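The left one was sticking again. I'd been hired at Skerasis to do data entry, and by my second week I was the person who fixed the grippers, mainly because I owned a set of tiny screwdrivers and had been dumb enough to mention it at lunch.

"It closes fine," said Ilir. "It just doesn't want to open."

"Same as my garage," I said, and went to get my screwdrivers.

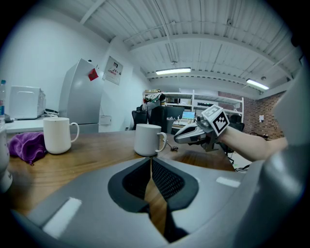
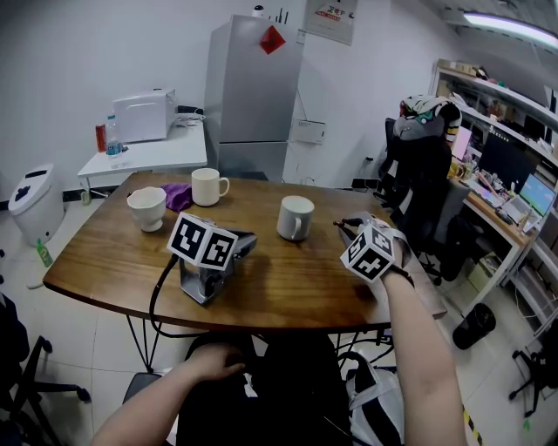
So you have to understand how we did things at Skerasis. We had one pair of grippers, left and right, and every cup, spoon and sock that our arm ever learned to pick up, it learned from those two. The arm lived down the hall and was called Ketari. Ketari had a door with a lock. The grippers had me.

I took the left one over by the window and got the cover off. Four screws, and one of them was already stripped (hi, Cyprian, I know it was you). Inside there's a little rail the jaws slide on, and the rail was full of fuzz. Purple fuzz! I pulled it out with tweezers, a bit at a time, and laid it on a sticky note so I could show people.

"Gross," said Shadi, and took a picture of it with her phone.

I wiped the rail, put on one drop of oil, and worked the jaws open and shut until my thumb hurt. Then I put the cover back and ran the check, where you squeeze it all the way closed and the laptop gives you a number. We wanted anything under 10. I got 159.

I ran it again. 159.

Now, Bronisława Duda had built those grippers at her own kitchen table before there was a company, and she'd left in March after a fight with Eugeniusz that I'd heard four different versions of. Her notebook was still in the drawer, though. It had DUDA on the front in marker and a coffee ring on practically every page, and I'd gotten into the habit of reading it while I ate. I knew there was something in there about big numbers after cleaning. It took me most of a sandwich to find it.

"If it reads high," she'd written, "you have put the spring in backward. Everyone puts the spring in backward. The long hook goes toward the thumb. Have a cookie and start over."

I did have a cookie. Then I took the four screws out again, and sure enough, there was the long hook, pointing off toward my pinkie like it was giving directions. I flipped it. I also swapped the stripped screw for one out of a dead keyboard, which fit so perfectly that I said "ha!" out loud and Eugeniusz came out of his office.

"Is it broken?" he said.

"It was. Give me a second."

He stood there with his hands in his pockets while I squeezed. The laptop thought it over and said 6.

"Six is good," he said. He was looking at the notebook, open next to my elbow, and the handwriting on it. He read the whole page. I could tell because he got to the cookie part and his mouth did something funny.

"She always put that," he said. "In the manuals, too. I used to take it out."

I asked if he wanted the notebook back in the drawer. He said no, keep it out here, where people could get at it, and then he asked if there were any cookies left.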